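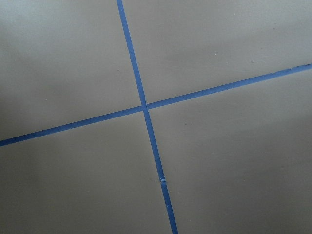 Several Cliltlow owners have asked whether a booster seat still needs the shoulder belt guide when the vehicle belt already lies flat, and the reply was yes, for every trip. The guide keeps the belt in place when the child leans forward.

Section 4. Fitting the Poson booster with the vehicle belt

1. Park on level ground and switch off the engine.
2. Move the front seat forward to make room.
3. Set the booster against the seat back with no gap behind it.
4. Raise the head support until it clicks. It has 11 positions.

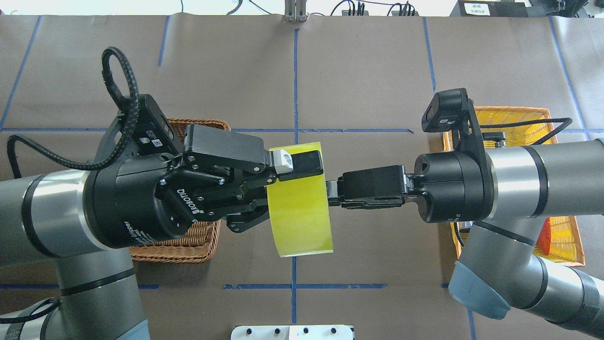 5. Seat the child with hips all the way back.
6. Pass the lap belt under both armrests and low across the hips.
7. Thread the shoulder belt through the red guide, then buckle.
8. Pull up on the shoulder belt to remove slack.

CAUTION: Never route the shoulder belt under the child's arm or behind the back.

Note: The guide is sold separately as Oravec part 637. 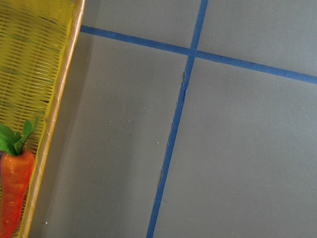
When the booster is not carrying a child, buckle it in or take it out of the car. An unsecured seat can slide during hard braking. The same goes for anything left next to it, and a woven basket with a raised rim like the yellow one should ride in the trunk. Check the belt path again after refitting.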